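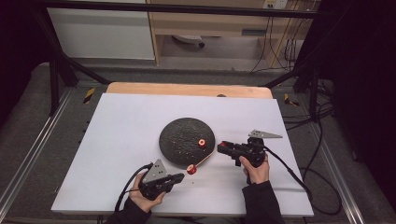

図4-1 両手グリッパーでの収録作業(串と赤い具材のタスク)

4.2 お手本データを録ってみよう

さて、ここからがいちばん楽しいところです! 4.1で機材の接続が済んだら、いよいよ人の手で動きを録っていきます。私も最初はぎこちなくて、具材をつまむだけで肩が凝りました(笑)。30分もやれば手が慣れてくるので、最初の何本かは捨てるつもりで気楽にどうぞ。

手順

1. 白いボードを机の中央に置き、その上に丸い皿を置きます。

2. 皿のまわりに串と赤い具材を置きます。位置は毎回変えてください。私はつい同じところに置いてしまうので、5本録るごとに皿の位置もずらすことにしています。

3. 左右のグリッパーを持ち、トリガーを何度か握って、ジョーが最後まで開閉するか見ます。引っかかる感じがあったら、5.1の「ジョーの調整」へ。

4. Claredierの収録画面で「新規エピソード」を選び、タスク名を入れます。タスク名は半角英数字で。日本語を入れると保存のときに文字化けします(4月の更新で直る予定です)。

5. 両方のジョーを開いたまま、ボードの少し上で2秒ほど静止します。この静止区間が開始の目印になるので、省略しないでくださいね。

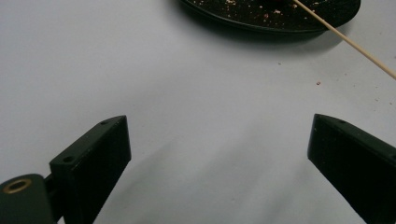

静止ができたら、そのままゆっくり動き始めます。

6. 片方のグリッパーで串を、もう片方で具材をつまみ、先端を合わせて刺します。速さは普段の半分くらいのつもりで。私は急ぐ癖があって、Valtteri Aaltonenさんに「お茶でも飲みながらやる速さで」と言われて、やっとちょうどよくなりました。

7. 刺し終わったら串を皿に戻し、両方のジョーを開いて、もう一度2秒静止します。

8. 画面の「保存」を押します。落としたり刺し損ねたりした回は、「破棄」ではなく「失敗として保存」を選んでください。あとで見分けの学習に使います。

メモ:何本録ればいいの?
よく聞かれます! Cimiaの学習設定では、1タスクにつき2,000本が最低ライン、おすすめは3,000本です。私が前に串のタスクを担当したときは2,452本で一度学習を回してみて、そこから苦手な配置だけを録り足しました。一人で1日に録れるのはせいぜい数百本なので、何人かで交代するのが現実的です。持ち方の癖も人によって違うので、データの幅も広がります。

注意
・ケーブルを引っ張らないこと。腕を大きく振るとコネクターに力がかかります。立ち位置を変えるときは、先に足元を確認してください。
・串の先はけっこう尖っています。つまみ直すときに指を前に出さないように。
・袖口がボードにかかると手元のカメラに映り込みます。長袖の人は少しまくっておくと楽です。
・グリッパーを机に置くときはジョーを開いた状態で。閉じたまま置くと、次の収録で原点がずれることがあります。

保存したエピソードは、Neststeadの「未確認」フォルダーに入ります。容量の警告が出るのは615本を超えたあたりなので、その前に4.3の手順で転送しておきましょう。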